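Chapter 8
Taking Things Apart on Purpose

Every robotics class contains at least one student who took a toaster apart at the age of six and has been waiting ever since for somebody to approve. Consider this chapter your approval. You may also consider it a warning, as the toaster probably never worked again.

In the earlier chapters your arm moved foam blocks from one square to another. Foam blocks are patient. They have no clips or latches, and they don't mind being squeezed by a gripper whose owner typed 80 where she meant 8. A computer is a less forgiving partner. Its parts were placed by people who expected human fingers, good light and a certain amount of swearing.

The project that runs through this chapter comes from the student club at Turkthorpe, where Trinidad Samonte and Charito Tiongson entered the Lemieux Teardown, a contest in which a robot must remove parts from a desktop computer and set them down in order. Their first rule was to write the whole job out on paper before moving a single joint. Their second rule, added in November, was to read the paper. 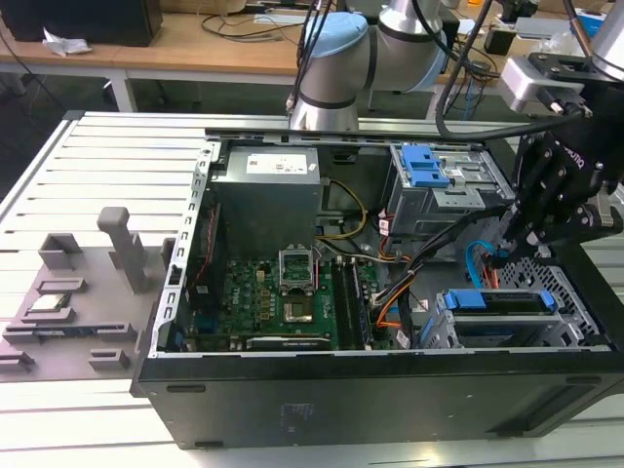

Figure 8.1 The tower on its side with the panel off. The gray 3D-printed fixture at left has slots for holding components.

Look at the wires before you look at anything else. A motherboard stays where it is screwed down, but a cable goes wherever it likes, and a path that was clear on attempt 4 may not be clear on attempt 5. Samonte's log for the project runs to 1014 lines, and the word "cable" appears in a great many of them, seldom alone.

We begin with the fixture, the least glamorous item on the table. Section 8.1 covers how to choose a resting place for each part, and why you should do so before your gripper is holding one.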